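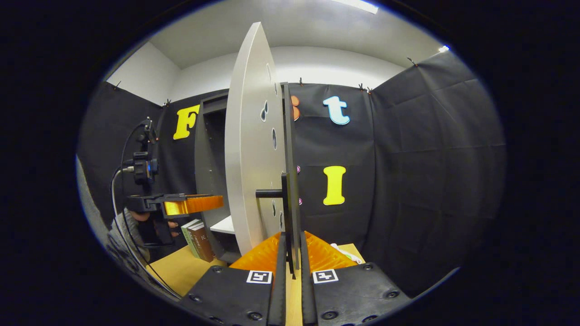
Dark gray shelving, green book, brown book. Day 2 of getting organized.

3 Mar 2026

Thread on the subject of shelves, and my long campaign to own fewer places where things can be lost.

Background: in September I bought a Bavholm cabinet secondhand from Clodagh Ó Dubhghaill, who was moving and had stopped negotiating. It came with a bag of 16 screws and a instruction sheet for a different cabinet. I used all the screws. I don't want to discuss it.

For months the system was: if you don't know where it goes, it goes in the cabinet. This works great until you need something out of the cabinet.

So on the first day of the Great Sort I took everything out and put it on the floor. Then I had dinner. Then I went to bed. A strong start, I felt.

Books next. I own a sensible number of books and an unreasonable number of opinions about where they go. Tried them by height. Tried them by subject. The green one and the brown one belong to neither system and have been leaning together out front while I think about it.

Danilo Sebastian suggested bookends. Danilo also suggested, last year, that I "just get rid of some stuff," so I take his ideas one at a time with long gaps in between.

The Dizon bookends, I looked it up, are 79 dollars. For a pair, but still. For 79 dollars I expect them to read me the books.
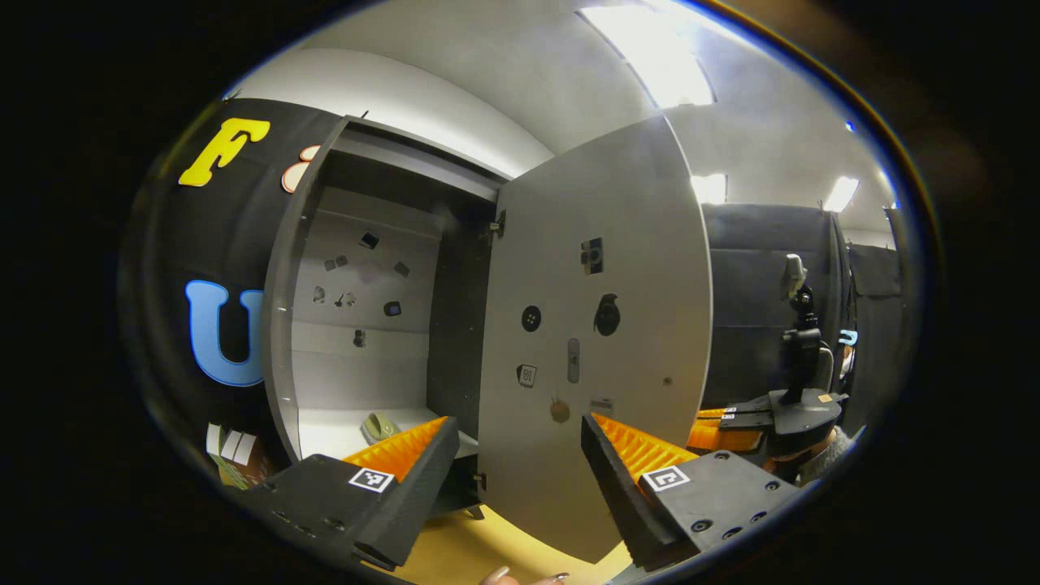
My theory of small objects is that they should never be allowed to lie down. Put a small thing on a shelf and by the weekend it has slid behind a bigger thing and you're buying another one. So the small dark bits are going up on the back wall of the cabinet, flat, where I can see every one of them the second the door swings open. The bottom shelf is for whatever can't be hung, which at present means the rounded olive-green thing. It has a whole white shelf and I'm a little jealous.

The inside of the door was Danilo's idea too, and I'm annoyed to report it's a good one. There's a lot of door when you think of it as wall. The round black knob is on there now.

Placement has been scientific. I hold a thing up, I squint, I say "there," I stick it, I walk to the far side of the room, and I regret it by an inch.

Someone's going to ask about adhesive. I used the Remurari strips. The packet says to press for a slow count of thirty. I pressed for as long as my patience held, so check back with me in a week.

I did try labels first. Got as far as a label for the label maker.

Clodagh has seen the progress and says the cabinet never looked like this when she had it. I've gone over the wording several times and can't work out if it's praise.

Things I've learned about hinges: if the door won't shut, it's probably the hinge. If it's not the hinge, it's the thing you just stuck to the inside of the door. Move the thing. Apologize to the hinge.

Someone in the replies to my last thread recommended the Lavach modular wall system, which starts at 296 dollars and has its own planning app. I have a pencil and a cabinet with one leg I don't fully trust. We're going to be fine.

Still to do: the rest of the books, the cable drawer, and a box marked MISC that I packed myself and am slightly afraid of.

Update: opened MISC. It's mostly screws. They look like the right ones for the cabinet.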